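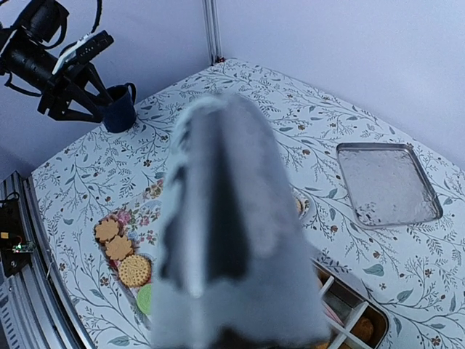

Standards for shared workspaces tend to begin with the arm and its speed. At Peneo, the Adero code of practice begins with the table. Its 12 clauses, revised in April, require that crockery and food be treated as separate classes of object, and that a cloth held by one gripper be kept clear of a mug held by the other.

"The operator should be able to see what each arm is holding," says Maricruz Tlapale, who chaired the revision – a labour of almost 6 months.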